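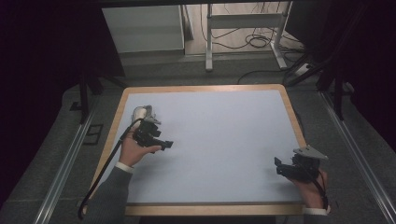
Clock Offset

The left stream was late again. Anahera Doolan put the two traces on one axis and zoomed until the samples separated into dots. Both grippers had been told to close at the same moment. The right trace dropped. The left trace dropped 70 milliseconds after it.

"Same as August," she said.

"August was a driver fault," said Tayla Kereama from the table. She had a gripper in each hand and her elbows off the mat. "You fixed the driver."

"I fixed a driver."

The software was called Henare. It read two poses and two jaw widths, resampled them onto a common clock, and wrote a file that the planner could learn from. The planner was called Ellarari and believed whatever Henare wrote. If the file said the left hand lagged the right, Ellarari would learn to lag the left hand, and it would do so with great consistency on any machine it was given.

Anahera opened the config. The offset for the left tracker was a constant, entered by hand, with a comment beside it that read "temporary." The commit was hers.

"Hold them level and apart," she said. "Jaws facing in. Close both on three."

Tayla closed both on three. The traces dropped, right and then left.

"Now swap the ports."

There was a pause while Tayla swapped the ports. Anahera restarted the service, watched the two heartbeats come up, and called the count again. Right, then left. The delay had stayed with the left-hand channel and ignored the cable.

So it was in the code. She traced the path from the socket to the file. Each channel passed through a filter, and each filter had a window length. The right window was 3 samples. The left window was longer, and it had been loaded from a profile named Plila, the customer whose tracker had shaken so badly that someone had smoothed it flat. The job had ended. The profile had stayed in the search path, one directory above the default.

She deleted the profile and set the offset to zero. Then she put in a check that refused to start a recording if the two windows differed, and a test for the check.

"Again," she said.

Tayla closed both on three. The two traces dropped together, to within 2 milliseconds.

"Is that it?"

"That's the live stream." Anahera was looking at the archive listing. The recordings went back to August, 2000 of them, all written through the old profile. Ellarari had been trained on every one. The current weights were running at Grornier, on two arms, over two shifts.

"Do they know?" Tayla asked.

Anahera opened the Grornier log and searched for complaints. There was one entry, from an operator on the second shift. It said the left arm seemed to wait for the right one, and that he had gotten used to it.

She started the reprocessing job and began writing to him.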